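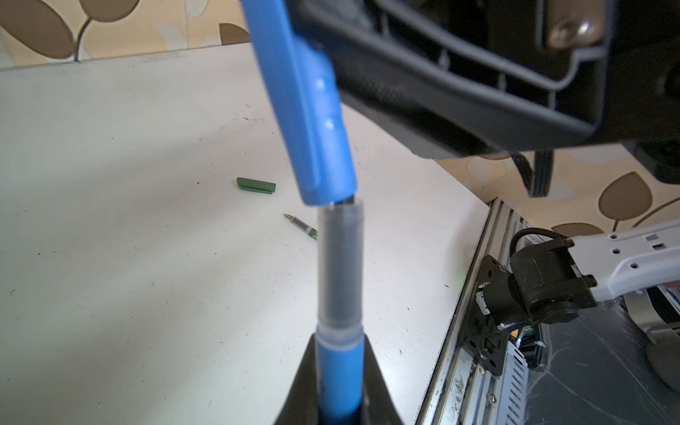

What do students in the Mornby automation club do over the summer?

Mostly they teach two robot arms to take pens apart and put them back together. The club meets through July and plans to show the work at the Pritus student competition in the fall, where teams are scored on small assembly jobs that need two arms working together.

The pen task came out of a vote last spring. Members had been stacking blocks and sorting bottle caps, and several wanted something with parts that have to line up. Fountain pens fit the bill. They are cheap, they come in several pieces, and a cap that is a little crooked won't go on.

One arm has to keep the pen upright while the other brings the part in from above. Students say the grip on the lower arm took the longest to get right. Squeeze too hard and the barrel tilts. Too soft and it slides down when the cap touches it.
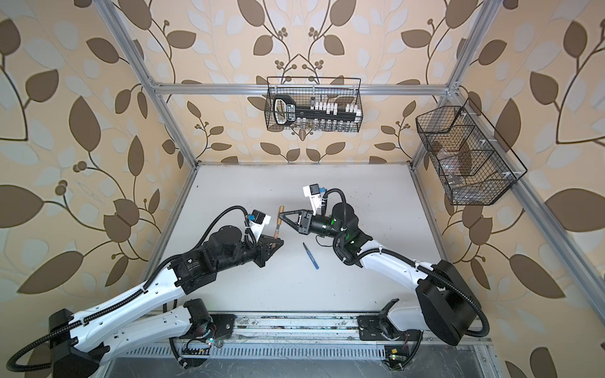
Mwaipopo

Each student drives the arms by hand first, using a pair of matching controllers, and the runs are saved. The club set a goal of 300 saved runs before it would train anything on them. It reached 301 on the last afternoon of the first session, and training started the next morning on a computer in the school library's back office.

Runs are short. A student picks up a part, lines it up, lets go and backs the arms away. If a pen rolls to a spot neither arm can reach, the run is thrown out and the pen goes back to the middle of the table. New members start with caps only. They move on to the inner parts after an older member has watched them do a full set.

The club paid for the pens out of its bake sale money. Zoron, a machine shop in town, cut the rails for the work area at no charge and has offered to do the same for a second one if membership grows.
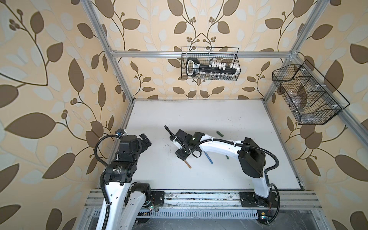
*Both arms over the work surface at the Mornby club.*

Pritus rules allow two attempts per team, with the better one counted. Teams don't learn the order of the parts until they check in, so the club is practicing with different starting layouts instead of one fixed setup.

The second summer session runs from 1 p.m. to 4 p.m. and is open to students entering ninth grade or above. No programming experience is needed. Sign-up forms are at the school's front office, and students who took part in the first session don't have to fill out a new one.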